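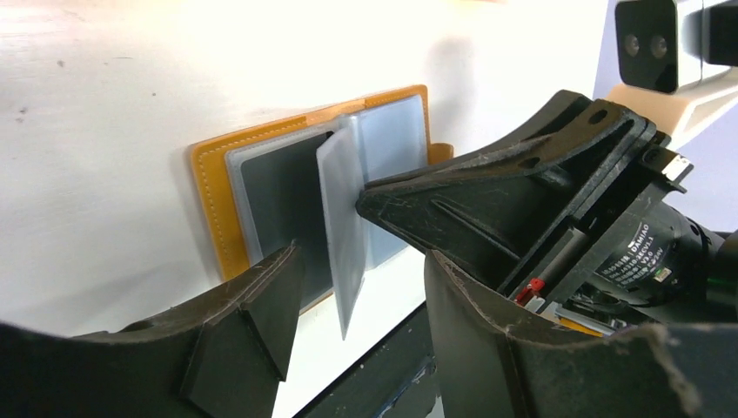 Open card wallet with plastic sleeves.

About the Kornitz School of Local Government

Home | About | Courses | Admissions | Reading Room | Contact

The Kornitz School of Local Government provides instruction in the law, finance and daily practice of township, village, city and county government. The School is a private nonprofit institution. It is not an agency of any state or county, and it has no affiliation with a political party. Its students are elected and appointed officials, municipal employees, candidates for local office and residents who wish to understand how decisions are made where they live.

Our Mission

Most of the public services a resident uses in a given week are provided by a unit of local government. Roads are plowed, plats are recorded, ballots are printed and water is tested under the authority of boards whose members often hold other full-time jobs. The School exists to give those members, and the staff who serve them, a sound working knowledge of their duties and of the limits placed on their powers.

Instruction is based on statutes, ordinances, meeting minutes and adopted budgets. Students are expected to read the documents themselves before class. Faculty do not endorse candidates or ballot proposals, and they do not offer legal advice to individual students or their employers.

History

The School began as an evening course for newly elected township clerks, held in a borrowed hearing room in Bomside. The first class met from September through the spring and covered two subjects, the keeping of minutes and the conduct of elections. Supervisors and assessors in neighboring townships asked to be admitted the following year, and a course in property assessment was added.

The present name was adopted when the School moved to Kornitz Hall, a former grange building on the north side of Bomside. The ground floor contains three classrooms and a board chamber furnished with a raised dais, public seating and a speaker's lectern. Students hold mock meetings in the chamber and are required to post notice, adopt an agenda and record votes as they would in their own communities.

A second location was opened in Hirisham to serve officials in the western counties. Hirisham offers the full certificate program in the evening and a reduced schedule of day classes.

What We Teach

The Certificate in Local Government consists of 7 courses, which may be taken in any order after the first:

Foundations of Local Government
Open Meetings and Public Records
Budgeting and Fund Accounting
Planning, Zoning and Land Use
Elections Administration
Personnel and Public Contracts
Intergovernmental Relations

Foundations of Local Government is required of all students. It covers the relationship between state constitutions and local charters, the difference between general law and home rule communities, and the separate duties of legislative boards, executive officers and appointed commissions. Students who have served a full term in elective office may ask to have the attendance requirement reduced. The written examination may not be waived.

Planning, Zoning and Land Use is the most heavily enrolled of the elective-period courses. Students prepare findings of fact for a special use request and for a variance, and present them before a panel made up of faculty and serving commissioners. Enrollment is limited by the size of the board chamber.

Short workshops are held between terms. Recent subjects include special assessments, cemetery records, drainage districts, and the preparation of summary minutes for publication. Workshops carry no credit toward the certificate.

Students and Graduates

To date, 3358 students have completed at least one course, and 907 have earned the certificate. Graduates serve on township boards, village councils, school boards, library boards and road commissions. A number are employed as clerks, deputy treasurers, zoning administrators and city managers.

No previous college study is required for admission. Applicants should be able to read and write at a level suited to legal notices and financial statements. Residents who hold no office are welcome in every course, and the School reserves places for them each term.

The Woldemariam Reading Room

The Woldemariam Reading Room occupies the upper floor of Kornitz Hall and is open to the public without charge. The collection holds 2635 cataloged items, among them charters, codes of ordinances, master plans, annual reports and township histories. Many of the older volumes were transferred by communities that had run out of storage space. Materials do not circulate, but staff will copy pages on request for the cost of paper.

Visitors should sign the register at the front desk and leave bags in the lockers provided. The Reading Room closes at 5:00 p.m. on class days and at noon during the break between terms. Researchers who need oversize maps should write ahead so that the flat files can be unlocked.

Governance

The School is governed by a board of trustees, whose members serve staggered four-year terms without pay. At least two seats are held by graduates of the certificate program. Trustees may not hold state elective office while serving. The board meets in the chamber at Kornitz Hall at 7:00 p.m., and its meetings are open to the public. Agendas and approved minutes are posted on this site and on the notice board beside the main entrance.

The academic program is directed by a dean, who reports to the board. Course outlines are reviewed every second year, and sooner when the legislature makes a substantial change to a governing statute. Proposed changes are posted for comment before adoption.

Funding

Tuition supplies the larger share of the School's income. The remainder comes from workshop fees, the sale of handbooks and gifts from individuals. Member communities pay an annual subscription that entitles their officials and employees to a reduced rate. The School does not accept gifts from firms that hold or are seeking contracts with a member community. The annual budget and the auditor's report are available at the front desk and will be mailed on request.

Visiting and Correspondence

Kornitz Hall is open to visitors during the term. The main entrance faces the parking area, and a ramp and elevator are located at the east door. Prospective students may sit in on one session of any course with the permission of the instructor. Questions about enrollment should be sent to the Admissions Office in Bomside. Students attending classes in Hirisham should send transcripts and employer letters to Bomside as well, marked with the name of the course and the term of enrollment.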